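Selitz Residents' Tea and Tech Group — minutes, 10/23/22

Written up by me, Shabnam Butt, as Noman did them last time and says it's my turn. Sorry they're a bit long, I write the way I talk!

Present: 21 of us, which meant fetching more chairs from the Upadhyay room. Noman Arain in the chair. The minutes from May were agreed once we'd fixed the spelling of Zenau.

Item 1. Can a machine do the chores yet?

Noman had been reading up on this all summer and gave us a good half hour. His view is that we already live with plenty of household robots and just don't call them that. The washing machine is one. It has a single job, the clothes go in a drum, and it never has to find anything. What he wanted to know was who picks the clothes up off the bed and puts them in, and who folds them after. Still us, on the whole.

I said I'd happily pay for something that could change a duvet cover (I've lost whole mornings inside a king-size one) and got a lot of nodding. Noman thinks bedding is about the hardest thing you could ask for. A plate is the same shape every time you pick it up, but a sheet never lands the same way twice, and the corner you want is always underneath.
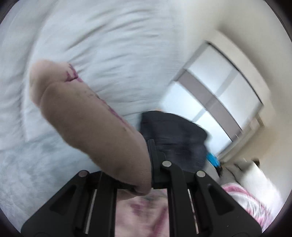
We then got on to shops, as two of us used to work the floor at Botis. Their feeling was that the floor scrubbing could go to a machine tomorrow and no tears shed, but tidying the jumper table after a Saturday crowd is another matter. You're folding, checking sizes, spotting the one with a pulled thread — all at once, and with a customer asking you where the socks are.

There was some disagreement about speed. One side said they wouldn't mind if a robot took 60 minutes over a basket of towels, so long as they could be out in the garden meanwhile. The other side (me included) said you'd only stand there watching it and itching to take over.

Show of hands on whether any of us would let one loose in the bedroom today: 2 in favour, everyone else wants to wait. Kitchens did better but we didn't vote.

Item 2. Tea money

Stays as it is. Please bring change.

Item 3. Next time

Noman to find a speaker on stairlifts and door openers. I'm to ask Zenau whether we can have the bigger urn again — and the lid this time.

Closed with cake.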